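Systems Administration 2: Keeping Machines Up to Date
Week 3 handout – Backups and restores
Tutor: Rafferty Wojcik

Read this before the lab. You will need your login for the Rinwood server and the password you set in week 2.

1. What counts as a backup

A backup is a second copy of your data, kept somewhere else, that you can get back without the first copy. A folder copied to another folder on the same disk does not meet this. Neither does a mirrored pair of disks. If you delete a file on a mirror, it is deleted on both disks at once.

Synced folders are a common source of confusion. A sync tool copies changes in both directions, and that includes mistakes. Some sync services keep old versions for a while, but check how long before you rely on them.

2. Full and incremental

A full backup copies everything. An incremental backup copies only what has changed since the last backup of any kind. A differential backup copies what has changed since the last full one.

On Rinwood the home directories come to 360 GB. A full backup runs on the first Sunday of the month and incrementals run every night. To restore a file you need the last full backup and every incremental after it, in order. If one is damaged, changes recorded in it may be lost. With differentials you would need two sets only, but each one grows through the month.

The lab share holds 300 GB, mostly pictures and recordings. Files like these hardly shrink when compressed, so allow nearly the full size when you plan the space. 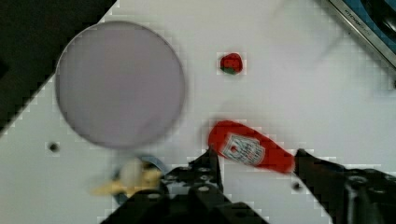
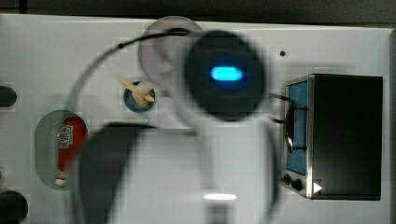
Fig. 1. Two pictures taken on the same occasion. A gripper is in view in both.

3. Where the copies go

Rinwood writes to Grillcombe, the storage box in the other building. A further copy goes to an external disk that is unplugged once the job finishes. The unplugged disk matters for ransomware, which will encrypt any drive it can write to, including network shares.

The account that runs the backup should be able to add new files on Grillcombe but not delete old ones. Old sets are removed by a separate job that runs on Grillcombe itself.

4. Encryption

Encrypt anything that leaves the building. Keep the key away from the machine being backed up – a key stored only on the disk that failed is no use. We keep a printed copy in the office safe.

5. Testing a restore

A log that says "completed" tells you the program ended without an error. It does not tell you that the right folders were included. Restore to an empty directory, never over the live files, then compare checksums and check ownership and permissions. Write down how long it took.

6. Lab task

Work in pairs. Your two test machines are called Pichler and Sunberg.

Back up /srv/data on Pichler to Sunberg. Change three files, delete one, and run an incremental. Restore the deleted file first, then the whole directory as it stood before your changes. Hand in your commands, the output of the checksum comparison, and a short note on anything that went wrong.

The written assignment on retention periods is due in December. Details are on the module page.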